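How to Claim Missing Hotel Points Without Losing a Weekend to It

Filed under: Points and Perks, Slow and Steady
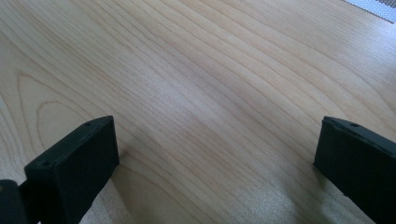 Missing points are the tax you pay for having a loyalty account. You stay, you pay, you wait, and one morning you notice that your balance is exactly what it was before you spent three nights next to an ice machine. I do my own claims at a table, with every scrap of paper spread out where I can see it, and I recommend the same to you. Pale wood is good for this. You can stare at the grain while you are on hold, follow one of the curved lines up and round and back again, and feel that you have made some progress with your day.

The method below has worked for me with big chains, small chains and one chain that seemed to consist of a website and a man called Manolis. I will use my most recent claim to show how it goes. That was with Flullia, whose program is called Maketti, for reasons I have never seen explained. The missing amount was 500 base points plus a bonus, which will not buy you a night anywhere but might, on a generous day, buy you a sandwich in the lobby.

Before you start

Give it time. Most programs post points within a week or so of checkout, and most will refuse to talk to you before some waiting period is up. Look for it in the terms, where it will be hiding under a heading like "General." Maketti wants you to wait 21 days. I have tried calling on day 20. The agent was very polite and told me to call tomorrow.

Find out the closing date too. There is a first day you can claim and a last day you can claim, and programs are much better at enforcing the second one. Put it in your calendar while you are still annoyed. You will be less annoyed later and you will forget.

Then check that the stay should have earned anything at all. The usual reasons it didn't:

You booked through a third-party site. Most chains give you nothing on the room for this, and sometimes only something on food and drinks.

The room was paid for by somebody else's company on a group rate.

You booked two rooms and only one of you was a member.

You had a rate with a name like "Opaque Saver" and clicked past the paragraph.

If any of those apply, you can still ask. I do. But go in cheerful and expect nothing.

Step 1: Get the folio

The folio is the itemized bill from the hotel. The confirmation email is not the folio. The credit card slip is not the folio either, and neither is the little cardboard sleeve the key came in, although I have seen a man try.

Ask for it at checkout, on paper or by email. If you left at five in the morning and the desk was dark, email the hotel directly and ask for "a copy of my final folio," with your name, room number and dates. Write to the property and skip the central reservations address. Mine came from the Flullia Manolakis Harbor, where I had been in room 254 in August, and it arrived the same afternoon with a note from the front office manager, Manolis Theodorakopoulos, hoping I had enjoyed the breakfast. I had. It was the high point of the correspondence.

Check the folio for your member number. In my case it was there with two digits swapped, which explained everything. Somewhere out there a stranger may have had a very small and very pleasant surprise.

Step 2: Work out what you are owed

Do this before you write to anyone. Take the room rate without tax, multiply by the base earning rate, then add your status bonus and any promotion you registered for. Registered is the word that matters. If you can't find the registration email, log in and look for the promotions page, which usually keeps a record.

Write the total down as one number. Agents handle "I am missing 500 base points and my status bonus" very nicely. They handle "my balance feels low" by sending you a link to the FAQ.

Step 3: Use the form first

I know. The form is usually three menus deep, and it will log you out at least once. Use it anyway. The form produces a case number, and a case number is what turns you from a person with a complaint into a file that somebody has to close.

Have these ready in another window:

Member number, typed correctly this time
Hotel name exactly as the program lists it
Check-in and check-out dates
Confirmation number
Folio as a PDF

Keep the comment box short. Mine said: "Stay did not post. Member number on folio has two digits reversed. Please credit base points and status bonus. Folio attached." That was the whole thing. Resist the urge to mention the ice machine. It is a separate grievance and deserves its own form.

Take a screenshot of the confirmation page before you close it. The email that is supposed to follow sometimes doesn't.

Step 4: Wait, then chase

Give them whatever response time they promise, plus a couple of days for good manners. After that, reply to the same case. Opening a new one puts you at the back of the line and gives two agents the chance to disagree about you.

If you phone, go early in the morning, and have the case number in front of you. Ask what is missing from the file. It is a better question than "where are my points," and quite often the answer is that the attachment never went through.

Step 5: If they say no

The first no is often automatic. Read the reason carefully and answer only that reason. If they say the rate didn't qualify, send the page of the booking that says it did. If they say no member number was on the reservation, send the folio with it circled.

Still no? Go back to the hotel. The property can often ask the program for a correction from its own side, and a request from inside seems to travel on better roads. Manolis did this for me without being asked twice. Base points showed up 3 days later, and the bonus wandered in afterward on its own.

A note on partner points

If you had your stay set to earn with a partner instead, the hotel program will send you to the partner and the partner will send you back. Start with the hotel anyway. I once tried to get stay credit into Lellness, the spa program that Maketti is linked with, and both sides agreed warmly that it was the other one's job. What ended it was forwarding each one the other's email, in a single message with both of them copied. They sorted it out between themselves and I got a voucher for a foot soak, valid at one location, closed for refurbishment.

Is it worth the trouble?

For a one-night stay at the base rate, maybe not, unless you are the sort of person who reads pages like this one. For anything with a promotion attached, yes. Bonuses can be worth up to three times the base points, and they are also the part most likely to go missing.

Keep the folio until the points post. Then keep it a while longer, in case they unpost. I use a large envelope marked "Hotels," and another one for the ones that are still arguing.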